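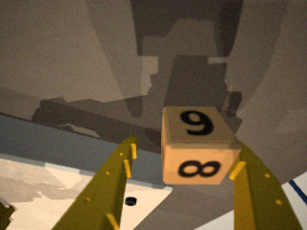 Flirno learns to turn a block by feel and by sight

Big month for the manipulation group! Our newest policy, Flirno, was trained entirely in simulation, and it has now finished its first full round of tests on the numbered cube task. The job sounds simple: get a wooden block between two fingers and bring a requested number to the top. Anyone who has tried to teach a gripper to do it knows how many ways there are to drop a cube.

What we changed this time is the lighting. Earlier policies got confused whenever a dark shadow fell next to the block, because they treated its border as the edge of the cube. So in every training episode Flirno gets a new set of shadows, some soft and some blocky with hard corners, thrown across a grainy brown-grey surface. We ran 3,587 episodes in the Suten simulator, with 11 shadow layouts mixed and rotated as we went.

And it helped a lot! Out of 183 test episodes with shadows Flirno had never met, it lost track of the block in only 2. Our older policy, Flutita, still does fine under even light, but it gets stuck on the patchy scenes. We were all pretty thrilled when those numbers came in.

The sideways 8 remains a headache, and we're looking into it. Next up is Hou, our real bench setup, where we hope to start in October. If you'd like to try the shadow generator on your own task, the code is in the group folder, under tools.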